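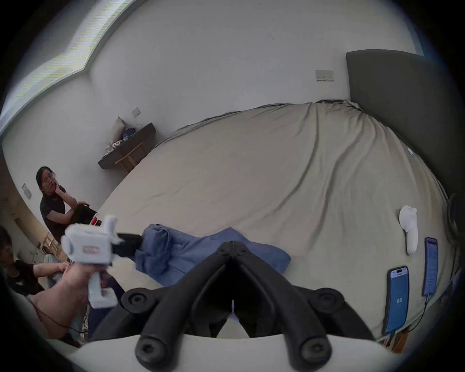 Ticket log, page 3 of 5

Reopening this one, sorry! I know we marked it solved in October, but the left gripper is dropping cloth again and I've got more to go on now, so I'm putting everything in one place.

Quick recap for whoever picks this up. We have a pair of Nerna hand-held grippers and we use them for two-handed folding on a bed, mostly shirts and towels. The recordings go through Hutari, which works out how far the fingers are open at every moment, and then the whole lot gets turned into training runs for the folding arm. The complaint from the arm side was that it kept letting go of the collar end halfway through a lift. It would pinch, start up nicely, and then the fingers would relax just enough for the fabric to slide out. Blue garment all over the mattress, every time.

My first guess was the arm. Wrong guess, and it cost me most of an afternoon. I swapped the finger pads, lowered the lift speed, raised the grip force, and none of it made any difference. Then I went back and looked at the recordings the arm had learned from, and there it was: in the left-hand files the finger opening never gets to zero. I could have the fingers squeezed shut on nothing at all and Hutari would still say they were open by a hair. The right-hand files were fine.

So the arm was doing what it had been shown. It thought "closed" meant "nearly closed", and with a thick towel you get away with that. With thin cotton you don't.

What I've tried so far:

1. Restarted Hutari and paired both grippers again. No change.

2. Ran the open/close calibration on the left gripper. It passed, which surprised me, and the offset was back inside 30 minutes of normal use.

3. Swapped the left and right units between hands, in case it was me squeezing funny. The fault moved with the gripper, so I'm off the hook.

4. Checked the bolts at the finger joints. One on the left unit had some play in it – you could feel a tiny click if you wiggled the finger sideways. Tightened it and calibrated again.

5. Pinched and lifted the same garment over and over with both grippers, one on the body of the cloth and one on a corner, and compared what I could see with what got logged.

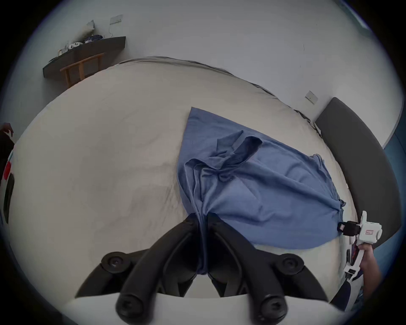 6. Recorded a fresh set after the bolt fix, 140 lifts in all. The first stretch was great, both sides reading zero when shut. Then the left one started creeping again, and by the end 44 of the lifts had the bad offset. Better than before, but I wouldn't train on it.

My best theory is that the bolt backs itself out with all the opening and closing, and the calibration only holds until it does. I put a paint mark across the bolt head and the finger so we can tell if it turns. If the mark stays lined up and the reading still drifts, then I'm wrong and it's the sensor underneath.

One more thing, and please don't skip this bit. There are up to 510 older left-hand recordings in the Tveit folder that could have the same problem. I've moved them out of the training queue but I haven't deleted anything. Could someone on the Fenik side tell me if the offset can be corrected after the fact? It looks pretty steady within a single file, so maybe we just subtract it? I'd hate to redo all those towels.

Until then the arm stays on the old model with the lift height turned down, and I'm leaving the left unit out of any new sessions. Priority can stay at medium. Will update when I've checked the paint mark.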